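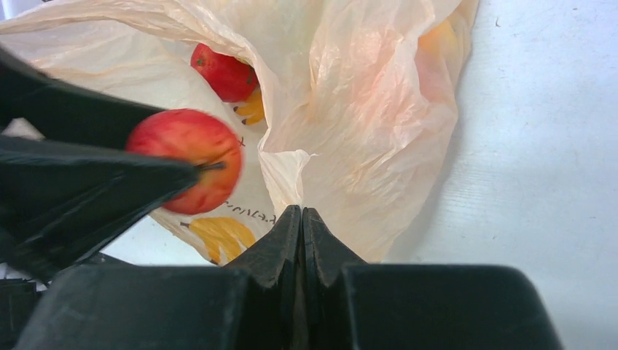
Two-arm cell, produce bag task. Left gripper at the apple, wrist view from the right arm.

Can a two-arm setup unpack groceries from a thin plastic bag without a person standing by?

Posted by Huệ Trịnh in Home and Light Shop Automation
Tags: bimanual, deformable objects, produce, grasp planning

I run a small bench cell with two arms, parallel jaws on both, wrist camera on each. The job is to take fruit out of a translucent bag and put it on the white table next to it. Apples for now. There is usually something orange in the bag too, and that is part of my problem, see below.

The arms are on the stock Grirow controller. Perception is my own. Planning is the Hovia package with default grasp sampling and the depth channel switched on.

Current numbers, from logs in August: 30 bags attempted, 4 apples per bag. An apple resting in the open mouth of the bag is not a difficulty. The failures come in two kinds.

1. The jaws close on fruit and film together. The arm lifts, the bag comes along, and the rest of the fruit shifts or rolls out.

2. The detector fires on things that are not reachable fruit. My bags have yellow fruit printed on them, and the printed pieces get boxed as real ones. Fruit behind the film also gets boxed, with a depth value that belongs to the film.

I would like to know whether anyone has this working at a level where it can be left alone, in a kitchen or at a packing bench. I am not asking about rigid totes. I have those working.

Other details that may matter: no suction, no force sensor at the wrist, motor current only. Finger pads are hard plastic and scuffed at the edges by now. Cycle time is not a concern.

Wulness
Member, 3080 posts

Short version: with supervision, yes. Left alone, I would not sign off on it, and I have not seen a cell I trust that does it with thin film.

On your first failure. You are treating the second arm as another picker. Make it a holder. Have it pinch the rim of the bag and pull it outward and slightly down, then keep it there while the other arm goes in. Film under light tension behaves much more like a sheet with a fixed edge, and your approach path stays valid for the length of the grasp. Slack film moves as soon as a finger touches it, so a plan made before contact is out of date at contact.

After closing, lift 6 mm and stop. Compare motor current with what you get for a bare apple of that size. If film is trapped you will normally see the current keep climbing as you lift further, where a free apple levels off. Open, back out, re-image, try again from a different yaw. Give it three tries and then flag for help.

Also replace the finger pads. Hard plastic on apple skin needs more closing force than you want, and more force means more bruising and more film caught at the edges. Soft silicone pads with rounded corners are cheap. Worn edges snag.

On the second failure, the printed artwork is the easier half. Reject any detection whose depth patch is flat or follows a crease. An apple gives you a convex patch with a radius in a known range. A print does not. Do the check before ranking grasps, otherwise a confident false box wins on score.

Fruit seen through the film is harder, and you should not trust depth there at all. Label it as a separate class, "behind film," and never grasp it directly. Use it only to decide which way the holding arm should pull the bag next.

If you want it unattended at a packing bench, change the bag. Paper or mesh removes most of this. In a kitchen you don't get to choose the bag, and that is the main reason I would say household unpacking isn't ready.

Thân

just dump the bag out on the table? works for me when I do it by hand. a robot can tip a bag

Huệ Trịnh

Tipping was tried early on. Fruit rolls on a smooth white surface and ends up outside the reach of both arms, and it bruises. A tray with a raised edge would fix the rolling but not the bruising. It may be acceptable for oranges.

Wulness, thank you. The flat-patch rejection went in this morning and the printed fruit no longer gets boxed in the recordings I replayed. I have not run it live. Two things I still need: which way to pull the rim when the bag has a tall flap standing up in the middle, and whether you hold tension by position or by current.

Wulness
Member

Position, with a current limit low enough that the jaws give up before the film tears. For the flap, take it at the top and fold it away from the opening before you go for the rim. Do it as its own step with its own check image, and don't start a pick until the fruit you want has no film in front of it.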